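Splitting hand-held gripper demonstrations into phases: the Pleltura segmenter
Gus Mahmoud
19th August
3 comments

1. Problem

The lab records demonstrations with a hand-held gripper that carries its own camera. Each recording is one continuous file and usually holds several attempts at a task, with pauses and repositioning between them. The training code expects short clips with a phase label on every frame: approach, close, carry, release. Until this term the clips were cut by hand in a viewer, which was slow, and two people cutting the same file did not agree on where an approach started.

Pleltura is a command-line tool that makes these cuts. It reads the camera pose track and the finger opening estimated from video, and writes a label file next to the recording. It does not change the recording itself.

2. Inputs

The pose track comes from the visual odometry stage already in use in the lab. It is given in the frame of the first image, so absolute position has no meaning across files. Only speed, direction of travel and change in orientation are used.

Finger opening is measured in the image. The purple pads stay in a fixed part of the view, so a color threshold inside two masks gives a stable outline in most rooms. The distance between the inner edges of the pads is converted to an opening value with a per-device calibration file. Frames in which either outline is incomplete are marked invalid and filled by interpolation if the gap is short. Longer gaps split the clip.

3. Method

The labels come from a state machine with 4 states. Approach begins when the gripper is open and its forward speed stays above a threshold. Close begins at the first sustained drop in opening. Carry begins once the opening has settled above the fully closed value, and release begins when it rises again.

The first version used a single threshold for each transition and chattered badly around the start of close. Adding a second threshold on the return path removed most of it. A median filter on the opening signal removed the rest, at the cost of a small delay, which is subtracted before the labels are written.

Parameters are stored in one YAML file. They were tuned on the Morndale recordings only. The Bernarholm recordings were held out.

4. Results

The held-out set contains 991 attempts. A cut was counted as wrong if it fell outside the tolerance window around the hand label. The segmenter got 34 of them wrong, most at the start of approach. In these the operator had paused with the gripper open in front of the object, and the forward speed fell below the threshold. The state machine then dropped back to idle and discarded the first part of the motion.

A hold timer that keeps the approach state alive through short pauses has been written on the eide branch but was not included in the numbers above. It needs a limit, or it will absorb real idle time between attempts.

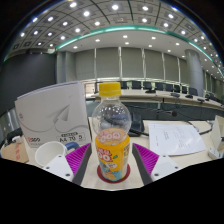 The second open item is the mask file, which is still drawn by hand for each device and has to be redrawn if a finger mount is replaced. Fitting the masks from the first few seconds of a recording is the next task, planned for October.

Share 4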